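Keep the logbook next to the cell

I look after a two-arm cell at a contract packing shop, and for most of the last six years I have argued with people about maintenance schedules. My view is simple. The person who stands at the cell should set the service interval for the gripper, and the calendar in the office should follow. At our place it is the other way around, and I think it costs us.

Our cell runs on a plan written by Lauritsen, the integrator who installed it. The plan says to inspect the gripper fingers every 1000 hours. It says the same for the cable dress pack and for the bolts on the wrist flange. I understand why. One number is easy to put in a contract and easy to bill against. But finger pads and flange bolts have very little in common. In my experience the bolts stay put once they have been torqued properly and marked with a paint pen. The pads wear according to what they pick up, and what they pick up changes with every order.

Last November we swapped the right-hand pads after 372 hours. Nothing had failed an inspection, because no inspection was due. Bergþóra Ravn, who had the night shift then, noticed that parts were arriving at the tray turned a few degrees. She wiped the pads, checked the opening width, ran it again and saw the same thing. When she took the pads off, one had a groove worn into it where a hard edge had been landing in the same spot on every cycle. She wrote this down in a paper notebook. The official system had no field for it.

The notebook is the best maintenance record we have. It says which pads were fitted, which job was running, what the grip force was set to and what the parts looked like coming out. The software from Kileck keeps hours and fault codes. A slow drift doesn't raise a fault code until something gets dropped.

Setup gets treated the same way. Most shops I know teach the grip on a plain block, write down the force and call it done. I did that myself for years. Then we took a job from Horik with thin bent parts, and the block told us nothing useful.

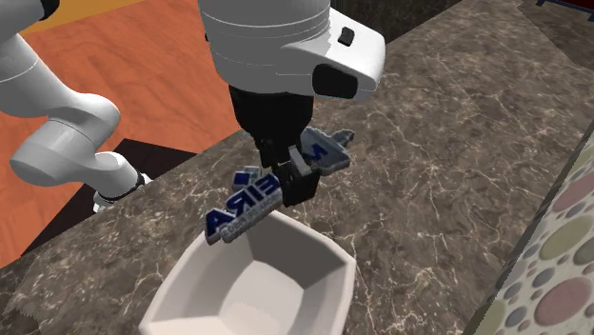 Grip checks should be done with the awkward parts first, and they can start in simulation, before anybody has bolted anything down. A block will sit in almost any pair of fingers. Take something like the blue-and-white lettered piece, flat and bent, with its ends sticking out on both sides of the black fingers. The fingers hold it only partway along, so I would want to know how far it can swing, and whether the lettered end clears the rim of the white bowl under it. A simulated pad won't show me a worn groove, but it will let me work out the approach and the opening width at my desk. Then I can spend my time at the real machine on force and pad condition.

The usual objection is that operators will service things too often if they are allowed to choose. I haven't seen that. A set of pads takes us about 50 minutes to change, including the check picks, and people on shift don't go looking for 50 minutes of extra work. The manager at our Lonitz site also worries about audits. Fine, keep the 1000 hours as an upper limit for the auditor, and let the shift go earlier when the parts say so.

I have asked for two changes this year. One is a free text field in the Kileck record, and the other is a spare set of pads kept in the drawer at the cell, already measured. The drawer has been approved. The text field is still waiting on a quote, so for now the notebook hangs from a cable tie on the guard door, with a pen that gets replaced more often than the pads do.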